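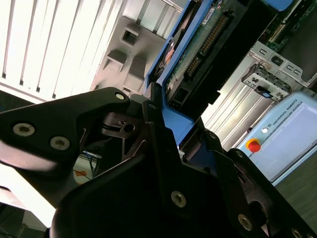 A drive caddy held in the gripper next to a server chassis. Photo: Virbridge

Virbridge Opens Drive-Handling Program to Data Center Operators

By Kalliopi Lambrakis, Virbridge Communications
May

DARKETHAM — Virbridge said Friday that it will let outside data center operators teach its drive-handling robot their own procedures, using the same hand-guiding and remote-control methods its staff have used in the company's Darketham workshop.

The program, called Arnari, covers one family of jobs: taking a hard drive in its caddy out of a server, moving it, and putting a replacement in. Technicians show the robot the job and the software learns from the recorded runs. No one writes the motion by hand.

There are two ways to give a demonstration. In the first, the technician takes hold of the arm and walks it through the job, closing and opening the gripper with a foot switch. In the second, the technician sits at a desk and drives the arm with a pair of hand controllers while watching the view from a camera at the wrist. Both kinds of run are stored in the same format and can be mixed in one training set.

Virbridge has recorded 1,062 demonstrations for the program. Of these, 341 were given by hand guiding and the rest by remote control. The company said hand guiding has been the better choice for the last part of an insertion, where the caddy meets its rails and the person can feel it start to bind. Remote control has been used for longer runs and for recoveries, in which the operator starts from a poor grip or a crooked approach and brings the drive back into line.

"A technician who has swapped drives for years does a dozen small things without thinking about them," said Awan, head of robot training at Virbridge. "They tilt the caddy a little, they back off, they try again. We want those in the recording. We ask people not to clean up their runs."

Operators who join will send two technicians to Darketham for a week of training. Each site is expected to record 400 demonstrations on its own chassis before the robot is tested there. Virbridge will review the recordings, mark the ones that need to be redone, and return a trained model for trial on racks that are out of service.

During trials a technician must stay at the teach pendant with the emergency stop in reach. The robot will not be cleared to work on live equipment in this phase, and Virbridge has not set a date for that step.

The program supports caddies that slide out from the front of the chassis. Top-loading enclosures are not supported. Sites that use more than one caddy design will need a separate set of demonstrations for each.

Recordings made at a customer site remain the property of the customer. Virbridge may use them to train shared models only with written permission.

Applications are open to operators with a test area and at least one spare chassis. Media and application inquiries should be addressed to Kalliopi Lambrakis at the Darketham office.

Recent releases
Virbridge Adds Foot Switch to Hand-Guiding Kit
Darketham Workshop Extends Evening Training Hours
Arnari Recording Format: Notes for Integrators
Virbridge Names Awan Head of Robot Training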